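Open Day at Arnia, the Studio Behind the Lastus Adventure Games

Posted May 3, 2018 in Visits and Fairs

I have played adventure games on PC for a long time, and when Arnia wrote in their newsletter that they will open the studio to visitors for one afternoon, I answered in the same minute. There were 130 places. I got one, and my cousin, who answered in the evening, did not.

The studio is on the second floor of an old printing house, behind the tram depot. If you ever go, do not trust the map on the invitation. It shows the entrance on the wrong street, and several of us walked around the whole block before we found the door. Inside we received a paper badge and a program with two tours to choose, one for art and one for writing and testing. I chose writing and testing.

Our guide was Catarina Arruda, the lead writer of Lastus and also of the second part, which is now in production. She speaks fast and she likes questions, so we were late in every room. In the first room she opened the dialogue tool they use. It is called Stareck, and they made it themselves during the first game, when a normal spreadsheet became too slow. Every line of a character is a small box, and the boxes are connected with arrows. The harbor chapter of the first game alone has 4000 lines. I remember this chapter well, I was stuck there for a whole weekend because I did not talk to the lamp seller a second time. I told this to Catarina and she said that they receive a letter about the lamp seller almost every month. In the second part there will be a journal that reminds you which people you did not finish talking to. It can be switched off in the options, and I think I will switch it off.

Somebody asked about voices. The first game had 13 actors, and many of them played more than one role. For the second part the recording starts in July, and the text must be closed before that. This is why, she said, the writers do not go to lunch very much at the moment. One of the visitors wanted to know if the inspector Malinowski will come back. She did not answer, but she also did not say no. For those who did not play: Malinowski is the old inspector who follows you from the third chapter, and many players like him more than the hero. I am one of them.

The testing room was for me the best part. Shanthi Uddin, who leads the testers, let us play a piece of the new game, a locked observatory with a clock puzzle. We sat in pairs, each pair at one computer. I solved the clock with my neighbor, a very quiet student, but we did it in an order the designers did not expect, and the door opened before we had the key. Shanthi was not upset at all. She asked us to show it again and wrote it down in her list. She explained that most of their serious bugs are of this kind, when the player has the right idea too early. The graphics do not crash so often, but the story can be in a state where it makes no sense, for example a character thanks you for a letter you did not bring yet.

I asked her how the old saves are treated, because in the first game one patch destroyed mine. She knew about this patch. Now they keep a folder with saves from every version and load all of them before they publish something. I wish they did it earlier, but it was good to hear a direct answer.
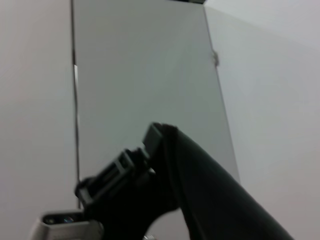 After the testing room there was coffee, and a table where you could buy the boxed edition of Lastus with the printed map. The price was the same as in the shop, which was a little disappointing for an open day, but the map is on thicker paper than I expected. I bought one for my cousin.

At the end there was a short talk with questions in the big room. The sound was bad in the back rows, and I heard only half of it. What I could understand: the second part will be for Windows first, the controller support is planned but they do not promise it, and the interface can be scaled for big monitors. A date was not given. Several people asked for a date in different ways and received the same polite smile.

Some practical notes, if they repeat it next year. Choose the early tour, the rooms are small and in the later one it becomes warm. Photos of the screens are not allowed in the writing room. The elevator is only for deliveries, but if you call before, they will let you use it. Bring your own bottle of water, the coffee table closes before the talk.

I will write about the first game again when I finish my new playthrough. I am now in the harbor, and I have talked to the lamp seller twice.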